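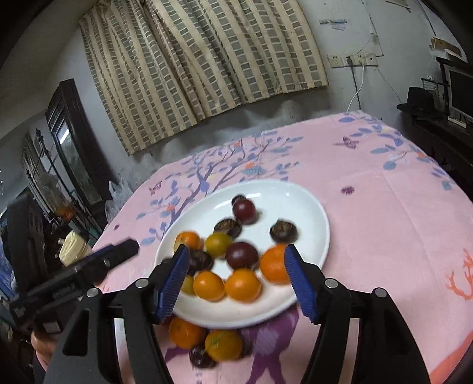

*Stand: 15.6.23*

# Obst auf dem Tisch - die Galerie zur Sammlung Olton

Auf dieser Seite zeigen wir Aufnahmen aus unserer Sammlung zum Thema Obstteller und gedeckter Tisch. Angefangen haben wir damit im Februar, zunächst mit Geschirr allein, später auch mit Früchten. Die Teller kommen zum größten Teil aus dem Nachlass einer Pension in Zilach, die Tischdecken haben wir nach und nach dazugekauft.

Die gesamte Sammlung umfasst inzwischen 2.129 Einträge. Davon sind 1.624 mit Maßen und Herkunft erfasst, der Rest folgt, sobald die Kartons im hinteren Lager durchgesehen sind. Online steht vorerst nur eine kleine Auswahl. Die Galerie wird unregelmäßig ergänzt.

## Ovaler Teller auf Blumendecke

Weißer ovaler Teller auf einer rosa Tischdecke mit Blumenmuster. Darauf Mandarinen, Kirschtomaten und Kastanien, locker durcheinander gelegt. Weiteres Obst liegt vor dem Teller direkt auf der Decke.

**Zum Teller:** Ovale Teller waren in der Pension für Aufschnitt und Kuchen in Gebrauch. Für kleine Früchte eignen sie sich gut - es passt mehr darauf, als man zuerst denkt, und auf einem schmalen Tisch bleibt daneben noch Platz für Tassen.

**Zur Decke:** In der Sammlung gibt es mehrere Decken mit Blumenmuster. Sie werden bei 40 Grad gewaschen und noch leicht feucht gebügelt. Flecken von Tomaten behandeln wir vorher mit Gallseife.

**Zu den Früchten:** Mandarinen und Kastanien kennt man zusammen vom Winterteller. Die Kirschtomaten gehören streng genommen nicht dazu, bringen aber ein dunkles Rot und etwas Gelbgrün neben das Orange. Wer den Teller nachlegen möchte, nimmt möglichst kleine Mandarinen, sonst verschwinden die Tomaten dazwischen.

## Hinweise zur Benutzung

Die Aufnahmen dürfen für private Zwecke und für den Unterricht verwendet werden. Bitte als Quelle »Sammlung Olton« angeben. Für gedruckte Hefte mit einer Auflage über 900 Stück bitten wir um eine kurze Anfrage.

Geschirr und Decken werden auch verliehen. Die Ausleihe läuft über die Werkstatt Collet, die Mindestdauer beträgt fünf Tage. Teller bitte gespült und einzeln in Papier gewickelt zurückgeben, Decken ungewaschen - das Waschen übernehmen wir selbst.

Als Nächstes kommen die Schalen und Körbe aus der Reihe Fillora dazu.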